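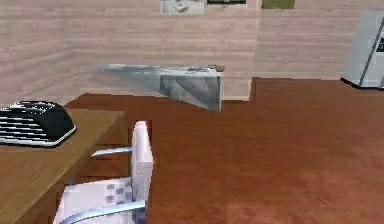 Minutes of the programming meeting, Drivside Design Biennale
March, 2 pm, upstairs meeting room

Present: curatorial group, exhibitions staff, publications editor
Apologies: two members of the jury

1. Previous minutes
Accepted with one correction. The loan fee for the Kavano chairs is per venue, not per month.

2. Main exhibition
The working title "Ordinary Rooms" was confirmed. The curatorial group presented a revised object list of 80 works, down from the earlier draft. Altıntaş has agreed to lend its textile archive samples but wants light levels confirmed in writing before it signs. Exhibitions staff to send the conservator's readings.
There was discussion about whether the colour studies belong in the first gallery or with the furniture. Left with the curators to decide before the floor plan goes to print.

3. Open call
The call closed with 1,947 entries. The jury will see a shortlist of 20. Members asked that student work be judged on the same criteria as professional work, and this was agreed. One jury member has declared an interest in an entry from Bundetti and will not score it.

4. Catalogue
Essays are in except for the introduction. The editor asked for captions to be supplied in a single document, with maker, year and material in that order. The printer has quoted on uncoated stock. A second quote is to be obtained. Bilingual edition deferred.

5. Talks program
Four evening talks, starting at 6.30 pm. Speakers' travel is over budget and one session may be held online. The workshop on chair repair will go ahead if the theatre's back room is available.

6. Other business
Signage at the side entrance is still the old logo. To be replaced before the opening.
The question of a travelling version was raised again. Kavano has shown some interest in hosting. No decision.

Actions
Exhibitions: light readings to Altıntaş; side entrance signage
Editor: second print quote
Curators: colour studies placement, final object list

Meeting closed 3.40 pm.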